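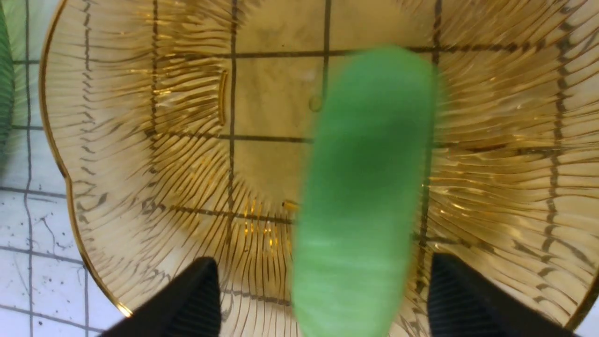
Ludger Albers started building his robot arm in March, on a bench in the back of the Lukell workshop, and moved it home when the shared bench got too crowded. It now lives at one end of his kitchen counter, clamped to a board. He calls it Prondel, after the street he grew up on.

"I wanted an arm that could put things in a bowl," he says. "I wasn't after anything grander. Pick up, carry, let go."

The arm has six joints and a gripper with two black fingers. The fingers are the part he has redone most often. The set on it now is the seventh. Earlier ones had flat inner faces, and anything rounded would turn as they closed on it. He added fine grooves and made the fingers wedge-shaped so they could get down between objects standing close together.

"Flat fingers are fine for boxes," Albers says. "I don't own many boxes I want moved."

He sits at the counter most evenings with a laptop and runs the same few motions over and over. A small camera at the wrist looks down past the fingers, and the program works only from that view. The amber glass bowl was a choice he made late. For weeks he used a plain white dish, and the program did well with it. Then he put the glass one down on the white tile and the results fell apart.

"You see the grout lines right through it, and the ribs bend them," he says. "The program had learned that a bowl was a plain round thing. Now it had a bowl full of zigzags."

He recorded 50 runs with the glass bowl and added them to the rest. After training again, he tried 17 drops in one sitting and wrote down each result in a school notebook. Most went in. The misses were nearly all on the same side, which he traced to a loose screw in the wrist.

Asked what the arm has cost him, he gives the figure without looking it up. "2,000 dollars, with the motors I burned out. Without those it would be a lot less." The motors came secondhand from Steinbach, a repair shop that was clearing its shelves. He printed the gripper parts at Lukell, where he still pays for a membership and goes in when he needs the printer or the drill press.

Speed is what he is working on at present. The arm used to stop dead above the bowl and wait before opening. He has taken most of that pause out, and the picture from the wrist camera now smears when the arm is moving. He doesn't yet know how much that matters.

"I could put a brighter lamp over the counter and shorten the exposure," he says. "Or I could slow it down again. I'll try the lamp first."

His next job is the wiring. The cable to the gripper runs along the outside of the arm and has caught on the counter twice. A member at Ranine, another workshop across town, has offered him a length of flat cable and he plans to pick it up when he returns a borrowed crimping tool.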